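In Praise of the Handwritten Recipe Card
Clementina Caldeira
Dec 30, 2019

My grandmother's card for orange cake has three different inks on it. The blue is the original. The black is where she cut the sugar, and the red, squeezed up the side, says "7 minutes more in the Moreira oven," which was an oven she owned before I was born and never stopped measuring other ovens against.

I love that card! I own far too many cookbooks and I have an app with 3167 recipes saved in it (I have cooked maybe a dozen), and none of them gives me what that card gives me. A printed recipe tells you what to do. A card tells you what a person did, and then what she did the next time, when the cake came out flat and there were guests in the hall.

This December I finally sat down to copy out the family box, all 70 cards of it. I thought it would take an afternoon. It took most of the month, and I enjoyed every bit of it – the gravy stains, the spelling, the aunt who wrote "enough flour" on everything she ever baked. Enough for what? I had to call my cousin to find out, and we stayed on the phone for two hours and only got to flour near the end.

People tell me paper is fragile, and sure, it is. I've lost a good bean soup to a leaky sink. But I've also lost a whole folder of recipes to a dead laptop, and there was no butter on the laptop to remember it by.
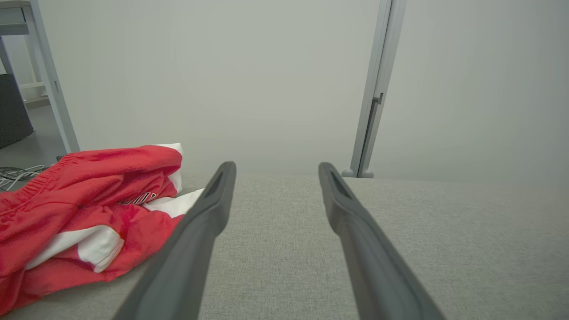 Light gray surface, speckled texture.

So write one down this week. Use a real pen. Pick the dish you make without looking anything up, the one your friends ask for, and put in the things you'd normally leave out, like which burner runs hot and how long you let the onions go when you're in a good mood. Cross things out later. Add an arrow. My own lentil card is already a mess and I've only had it since the first week of the month – I changed the cumin twice and I'm still not sure about the lemon.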